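The pool at Wakham opens before the sun does

By the time Akua Eshun gets the lane ropes out, the parking lot is still dark. Two cars. One is hers. The other belongs to a swimmer who likes to sit with the heater on until the last possible minute, and who will be first in the water anyway.

Eshun took over as head coach of the Wakham open water squad last October. Before that, five seasons as an assistant at Clusov, mostly with the younger groups, mostly on starts and turns. Funny training for a job with no walls in it. She says so herself.

"I knew pools. I knew the black line. Then I'm standing on a dock trying to explain to teenagers how to swim around a buoy with somebody's elbow in their ear."

She learned fast. Had to. The squad's first race under her was the Antwi crossing, cold and choppy, and half of them went the wrong side of the second marker. Everybody swam back. Everybody finished. She still has the results sheet taped up inside her locker door, bottom of the page circled in red.

What changed after that was mostly the boring stuff. Feeding practice. Sighting drills every single session, eyes up every sixth stroke, then every eighth, then whatever you can stand. Swimming with the lane ropes out, all of them in a pack, no apologizing when you bump. Long sets of 1,000 meters with a hard finish, becuase races get decided in the last stretch when the shoulders have already quit.
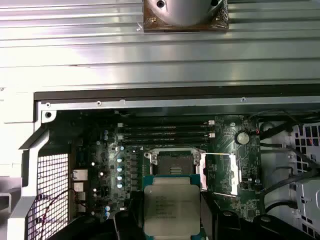
So how does a pool swimmer learn to race in open water?

Slowly, and mostly in the pool. Eshun keeps her newcomers indoors for the first several weeks and teaches them to lift their eyes, draft off a hip and hold a line with nothing on the bottom to follow. Only then do they go to the lake, in pairs, with a kayak alongside.

The lake is Prastanine, a short drive north. Long and narrow, reeds down one side, a wind that comes up after lunch and doesn't go away. The squad swims there from late spring on. Parents stand on the bank with thermoses and towels and try to work out which cap is theirs. They're all yellow. Nobody ever can.

She wants them bored out there, she says. Bored swimmers are calm swimmers. The ones who panic are the ones who think something's supposed to be happening. So no music on the dock, no big speech. Get in, swim to the far buoy, come home.

Not every swimmer takes to it. A couple went back to the sprint group this spring and she signed the forms without a fuss. One came back a month later. Missed the weeds, apparently.

The fall block began on September 5, 2023, with a time trial that most of the squad would rather not discuss. Eshun was pleased. Slow times but good lines, good turns at the buoys, no one off course. The club has put 2,484 dollars toward a second kayak and a decent radio, and the squad is covering the rest with a sponsored swim. 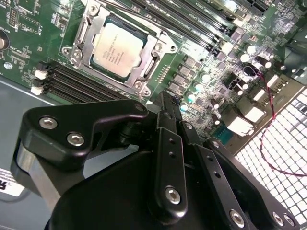
Getting in

New swimmers can try 2 sessions before joining. Bring a cap, goggles you trust, a warm coat for afterward and something to eat. You need to be able to swim steady freestyle without stopping, the rest gets taught. Speed doesn't matter much at first, and the group is split up by how people are swimming that day.

Ask for Eshun at the front desk, or just turn up early. She'll be the one untangling ropes.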